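4. The Open Day at Skostton

4.1 How we set it up

We had promised our hosts at Skostton a demonstration, and on 3 May 2024 we gave them one. The plan was simple enough. Visitors would come in through the side door, watch one of us do a short table task with the Womus hand tool, and then have a go themselves. Everything they did would be logged by Yip, our recording software, and later we would see whether any of it was good enough to train on. I will say up front that I expected most of it to be junk (I was wrong about that, see 4.3).

The Womus is a hand-held gripper with two fingers facing each other and a camera looking down past them. You squeeze, it closes. People get that part in a second or so. What takes longer is learning how far the tips reach beyond your own hand, and nearly everyone I watched came in too low the first time and bumped the table. We started each person with what we call a bare-table pass: open the fingers, hold them over the wood with nothing to pick up, and just move around a bit. Yip stores these passes along with the real trials, and Figure 4 comes from one of them.

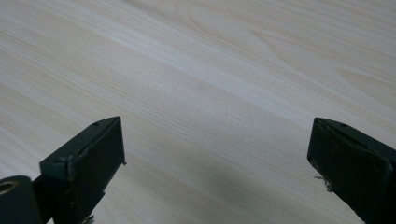
Figure 4. View from the tool camera during a bare-table pass, fingers open.

After the bare pass we handed over the first object and kept our mouths shut. That was harder than it sounds! I am a natural backseat driver, and I had to go stand by the coffee more than once. The rule came out of our pilot in August, where we had coached people through every move and ended up with a pile of recordings that all looked like me. This time we wanted the odd grips, the second tries, the long pauses while somebody turned their wrist over to think.

4.2 What we collected

By closing time Yip held 1241 trials from 169 visitors, spread over 2 tables. We had nine objects in rotation, and visitors could pick whichever they liked, so the counts per object are very uneven. The soft ones were popular. The flat metal ruler was not, and I don't blame anyone, it's a miserable thing to get off a smooth table.

We saved the bare-table passes separately and did not count them as trials. Uvow, the project this work belongs to, had asked for them as a check on the tool itself, so that a change in how the fingers look can be told apart from a change in what the person is doing. I thought of it as a chore at first. Now I'd keep it in any setup where a tool gets passed from hand to hand all day.

4.3 What surprised me

The kids were better than the adults. I don't have a clean number for this -- we didn't ask anyone's age, and I'm going by what I saw from the end of the table -- but the younger visitors seemed happier to let an object slip and grab it again, and those recoveries are exactly what our earlier sets were missing. Adults tended to stop, apologize, and put the tool down. We kept those recordings too, with the trial marked as ended early.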